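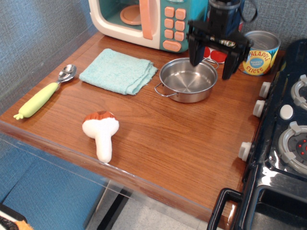
Notes on electricity use, standby loads and one bad fridge seal

September 29, 2025

The electricity bill for the flat went up again in January, by more than the tariff change explained. I put off looking into it until the summer, then borrowed a plug-in meter and spent several weeks moving it from socket to socket. What follows is mostly method, with the results where I trust them.

The meter is a Brukia, the older model with the two-line display. It shows watts, volts, and a running total in kilowatt hours. Below two watts the reading wanders, so I ignored any single low reading and used the running total over a full day instead. Anything that cycles on and off, such as a fridge, needs longer than that. I gave the fridge four days.

The other source was the supply meter in the hall cupboard. Ours is not a smart meter. I read it at breakfast and before bed and wrote the figures on a card taped inside the door. Subtracting one from the other gives day use and night use. Night use is the helpful one, as everyone is asleep and the only things running are those that run all the time.

What was on at night

The night load came out at 265 watts before I changed anything. That is high for a two-bedroom flat with gas heating. I wanted to account for all of it before switching anything off, or I would not have known which change had done what.

Router and network switch: 18 watts together. They stay on.

Television and the box under it: more than I expected, nearly all of it the box. Pressing the power button on the remote turns off the light on the front and very little else. The manual has a setting called deep standby, four menus down. With that on, the box takes far longer to start and the reading falls to where the meter can't follow it.

Microwave: small. It is a clock with an oven attached for most of the day. I left it plugged in, mainly for the clock.

Bathroom fan: wired in, so the plug-in meter was no use. I switched it off at the isolator for one night and compared cards. It had been running continuously on its low setting, as it is meant to. I turned it back on in the morning. Damp costs more than a fan.

Old desktop computer: asleep, or so I thought. It was waking every hour or so to look for updates and staying awake. Turning off wake timers fixed it.

Fridge-freezer: the rest of it, and most of the total.

The fridge

The label on ours has worn away, but I had kept the leaflet, and the measured use was close to double the stated yearly figure when scaled up. Some of that is fair. A label figure comes from a test room with the door shut, and our kitchen is warm and the door is opened all day. Double is still too much.

I checked the simple things first. The gap behind it was wide enough. The coil had a layer of dust on it, which came off with a soft brush and the vacuum cleaner — this made a small difference, hard to separate from a cooler week. The thermostat was at a sensible setting. A glass of water with a thermometer in it, left overnight on the middle shelf, read five degrees.

Then the door seal. The usual test is to shut a strip of paper in the door and pull. It should drag. Ours dragged along the top and the handle side, and slid straight out near the bottom hinge, for a length of about a hand's width. The rubber there had taken a set and no longer met the cabinet.

Kęstutis Rimkutė, who used to repair these for a living, told me to try heat before buying anything. Clean the seal with washing-up water, dry it, warm the flat section with a hair dryer on low, ease it outwards with your fingers and shut the door on it for a few hours. This worked for nine days. Then the paper slid out again in the same place.

The replacement seal came from Girnel, who still list parts for this cabinet. It arrives folded and looks wrong. Leave it in warm water until the kinks relax. Ours pushes into a groove with no screws: corners first, then the middles of the long sides, then everything between. Fitting took less than an hour, including one corner done twice.

After

I repeated the four-day reading with the thermostat untouched. Fridge use fell by a little over a third. The compressor now rests for longer than it runs, and you can hear the difference from the hall.

Scaling everything up, the flat was heading for 3,078 kilowatt hours a year. At the present rate it will be 1,706. I don't fully believe the second number, as it is based on late summer, with few lights on and the tumble dryer unused. I will read the card again in January and correct it.

Two things remain. The freezer drawer frosts up at the back left corner, so there may be a second leak. And Evdokia Triantafyllou upstairs has the same model of fridge and wants the meter next, so further readings from me will have to wait until she has finished with it.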